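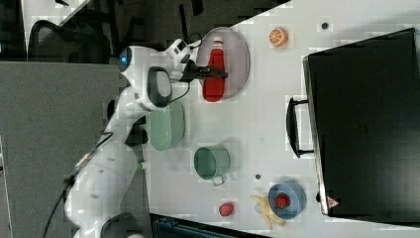 I had been promising Carol Parsons a trip to the Haslinger works for the best part of three years, ever since she first found out that the vinegar she puts on absolutely everything was made only a short walk from a railway station, and that they let you in to look round if you ask nicely. Something always got in the way. So when the October visitors' weekend came up and neither of us had a wedding, a christening or a bad knee to plead, we booked two places and told our families we would be unreachable.

Haslinger is a family firm of vinegar and mustard makers, though they have spread into pickles and a few sauces over the years, and the works sits at the bottom end of Heltilard, which is one of those small towns that seems to be made up entirely of hills. We came by the slow train. I would recommend the slow train to anybody, provided they bring sandwiches, as the trolley we had been hoping for never appeared and Carol had to be kept going on mint imperials. From the station you go down past the church, over a little footbridge with a stiff gate, and then you simply follow your nose. I mean that quite literally! There is a point just after the bakery where the air turns sharp and sweet at once, a bit like a chip shop and a bit like an apple store, and from then on you need no map.

We were met in the yard by Notburga Brunner, who was to be our guide for the morning and who has worked in nearly every corner of the place, starting in the packing room straight from school. She handed out hairnets and those blue covers for your shoes, and a gentleman in our party with a very fine beard was given a net for that as well, which he wore with great dignity. There were 13 of us altogether, she told us, checking us off against her list, and she would be checking us off again at the end, so would we please not wander.

The tour begins in the old cellar, and if I had seen nothing else I would have gone home happy. It is long and low and dim, and you go down a flight of worn steps with a rope to hold on to. The barrels lie along both walls, big dark things with chalk marks on their ends, and it is warm down there, much warmer than you would expect of a cellar. Notburga explained that the vinegar likes it that way. What turns cider or wine into vinegar is a living thing, after all, and it wants warmth and air and to be left in peace. She drew off a little from one of the barrels into a glass and passed it along, and we all had a sniff and a sip. It was sharp enough to make my eyes water, but behind that there was a real taste of apples, and it stayed with me right through to the car park — or would have done, if we'd had a car.

Then she showed us the mother. I had heard of a vinegar mother but never met one. It is a sort of pale, slippery skin which grows across the top of the liquid, and she lifted a corner of it with a wooden paddle for us to see. Carol, who was a school cook for most of her working life and is not squeamish about anything, asked whether she might touch it, and was allowed to, in a glove. She reported that it felt like a wet chamois leather. Several people took a step back at this point. I asked how old it was and Notburga said that was rather like asking the age of a river, but the firm has been feeding the same one, and bits taken from it, for as long as there have been books to write it down in.

From the cellar you climb back up and cross the yard to the mustard house, and that is a different world altogether, all noise and yellow dust. Engelbert Sutter is in charge there. He is a quiet man who has to shout for a living, poor soul, on account of the millstones. He let us put our hands into a sack of brown seed and one of yellow, and then had us chew a few of each. The yellow is mild and almost nutty, and you think to yourself, well, that's pleasant enough. The brown gives you nothing whatever for a moment or two, and then it goes up the back of your nose like a firework. The heat isn't in the dry seed at all, he told us, it only comes once the seed has been crushed and wetted, and if you use hot water you will spoil it. I have been making up mustard powder with water from the kettle all my married life, and I felt my cheeks go quite pink.

He has two pairs of stones, one working and one resting, and the resting pair was laid open so that we could see the grooves. These have to be cut afresh by hand every so often, and it is getting hard to find anybody who knows how to do it. Engelbert learned from his uncle and is now teaching a young lad from the town, who was pointed out to us through a doorway and went red and dropped his brush.

The bottling hall came next. I must admit I could have stood there until teatime. There is something about watching bottles go round and round, each one being filled and capped and given its label, that sends me into a kind of happy doze. They were doing malt vinegar that morning, in the big bottles with the shaker top. Notburga gave us a figure of almost 2,000 bottles an hour when all is running well, and she said it with a look at the ceiling, as if it were asking for trouble to mention it aloud. Sure enough, a few minutes later a label went on crooked, a light flashed, and the whole line stood still while a woman in a green apron peeled it off with her thumbnail. Then away it all went again.

We had our lunch in the works canteen, which was included in the ticket and was far better than it needed to be: cold ham, potato salad, three sorts of pickle, good rye bread, and a pot of mustard on every table. I had been looking forward to the piccalilli and it did not let me down. We shared our table with a retired couple on a walking holiday, who had come in only to get out of the rain and were by now, I think, more taken with it than any of us. The husband had filled the whole back page of his guidebook with notes.

After lunch there was a talk by Regula Schnyder, who looks after the firm's papers and its little museum over the gatehouse. She had brought out some of the old recipe books, and she turned the pages for us herself, wearing no gloves (clean dry hands are better, she says, and she was a bit fierce about it). One recipe for a walnut ketchup called for 456 green walnuts, neither more nor less, and she has never been able to find out why. There was a lovely long argument about this. Carol thought it must be however many had come off the tree that year and the cook had simply written it down. Regula liked that very much and made a note of it in pencil.

I had never properly taken in that ketchup was once made of almost anything except tomatoes. Walnuts, mushrooms, oysters, even plums. They were thin, dark, salty sauces, nearer to what we would shake out of a Worcester bottle, and you used them by the spoonful in gravies and stews. The museum has a shelf of the old stoneware jars they were sold in, and a wooden tray that the delivery boys wore round their necks, and a bicycle I was very taken with. It is only two rooms, but give yourself longer than you think you will need, and do read the letters of complaint in the glass case by the window. There is one from a clergyman concerning a gherkin that I shall treasure.

The last stop was the shop, where Severin Grabner was behind the counter doing tastings. He lines up little squares of bread and drips the vinegar on to them, beginning with the gentlest and working upwards, and he won't tell you what anything is until you have said what you think of it. I chose a pear one above all the others and was pleased to learn that it was also one of the cheapest. Carol bought two bottles of the aged cider vinegar, a jar of the coarse mustard, and some pickled plums for her sister, and then remembered that she would have to carry them all back up the hill.

A few practical things, in case you are thinking of going. The cellar steps are steep and there is no other way down, though Notburga told us that people who can't manage them are welcome to sit in the museum with a cup of tea and join the rest for the mustard house. Wear something you don't mind smelling of vinegar, as my good wool cardigan needed three days on the line. Children are allowed from seven upwards. You have to book, and the places go quickly, so ring the office in the mornings when there is somebody at the desk. The next visitors' weekend is planned for the spring, and there is talk of opening up the orchard as well when the blossom is out.

We caught the last slow train back with our bags clinking on the rack above us, and this time there was a trolley. Carol asked the young man whether he had any vinegar for her crisps, and he hadn't, so she opened one of the bottles.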